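Bunnag Household Notes
Category: Spending Less at Home
Posted December 30, 2024 by Vasiliki Karras

Unit Prices, Pack Sizes and the Household Price Book

A price book is a list of what you pay for the things you buy over and over. It records the unit price, which is the total divided by the quantity, so that a large pack in one store can be compared with a small pack in another. Most shelf tags print a unit price already. The trouble is that the tags do not agree on the unit. One brand of dish soap is priced per ounce, the next per fluid pint, and paper towels may be priced per roll, per sheet or per 100 square feet.

These notes cover how to set up the book, what to leave out of it, and how to use it once it has a few months of entries.

1. Choose the items

Start with things you buy at least once every two months and would buy again in the same form. For most homes that means flour, rice, oats, coffee, cooking oil, canned tomatoes, laundry detergent, dishwasher tablets, toilet paper and trash bags. Leave fresh produce out for the first season. Its price moves too quickly for the book to be of use.

Do not record items you are trying for the first time. A low unit price on a detergent you dislike is only noise.

2. Fix one unit per item and keep it

Dry goods: price per pound.
Liquids: price per quart.
Detergent and dishwasher tablets: price per load.
Toilet paper: price per 100 sheets, with one-ply and two-ply on separate lines.
Trash bags: price per bag, with the gallon size and thickness noted.

Detergent needs care. The load count on the bottle assumes the lowest line on the cap. If you fill to the second line, measure that amount once with a kitchen measuring cup and divide the bottle's contents by it. My own bottle of concentrated liquid gave 5 fewer loads than the label stated, which moved it from the cheapest line in the book to the third cheapest.

Sheets of toilet paper also vary in size. If two brands are close, compare square feet.

3. Record from the receipt

Enter the date, store, pack size, price paid and unit price. Use the price after any store discount but before coupons, and put the coupon in its own column. Coupons expire, and a unit price with a coupon folded into it will look like a bargain you can never find again.

Sales tax: leave it out everywhere or put it in everywhere. Mixed entries cannot be compared.

For orders shipped to the house, add the delivery charge and split it across the items by price. An annual delivery membership is harder. I divide the yearly fee by the number of orders placed in the previous year and treat the result as a delivery charge. A reader, Bindu Nair, divides it by twelve and enters it as a monthly household expense instead. Either works for the book if you stay with it.

4. Work out the rate of use

Write the date on the package with a marker when you open it. When it is empty, the days between the two dates give the rate. A 10-pound bag of rice that lasts 80 days is an eighth of a pound per day. Two or three packages are enough for a working number, but skip any that cover a holiday or a stretch with guests.

With the rate in hand, you can decide how much to buy at a good price. The limit is the shorter of two periods: the time until the next likely sale, or the time the item keeps once opened. Whole wheat flour and brown rice go stale sooner than white. Ground coffee loses flavor within weeks of opening, and a three-pound can is rarely the cheaper choice for a person who drinks one cup a day.

5. Set a buy price

After four or more entries, mark the lowest unit price that has appeared at least twice. Call that the buy price. At or below it, purchase up to your storage limit. Above it, purchase one package, and only if you are out.

Review the buy prices twice a year. I do mine in April and again after the winter holidays. If an item has not reached its buy price in six months, the old figure is dead and should be raised to the lowest recent one.

6. Watch for pack changes

Check the net weight each time, even on a familiar package. A can or box may keep its height and width while the contents drop by an ounce or two. When this happens, start a new line in the book and do not overwrite the old one.

7. Keep a running list in the kitchen

The book itself can be a notebook or a spreadsheet. The shopping list should be separate, and it should be where the packages are opened. A whiteboard works well. Divide it into two columns, one headed "out" and one headed "low," and copy the low column to paper only when the item is at its buy price. Wipe the board with a dry cloth daily and with a little rubbing alcohol monthly. Marker left for several weeks tends to leave a shadow. Tracing over it with fresh marker and wiping at once will usually lift it.

Scrap paper is fine for the list you carry. Backs of envelopes hold up better in a pocket than thin printer paper, and you can note shelf prices on them as you walk – then copy those into the book the same evening.
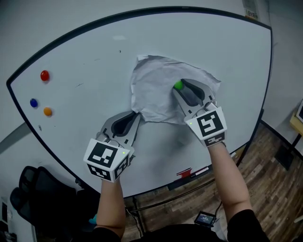
8. Close the year

Total the quantity column for each item and multiply by the difference between your average unit price and your buy price. The largest result is the item to plan around next year. In most books it is coffee or detergent, and it is seldom the item people expect to argue over at the store.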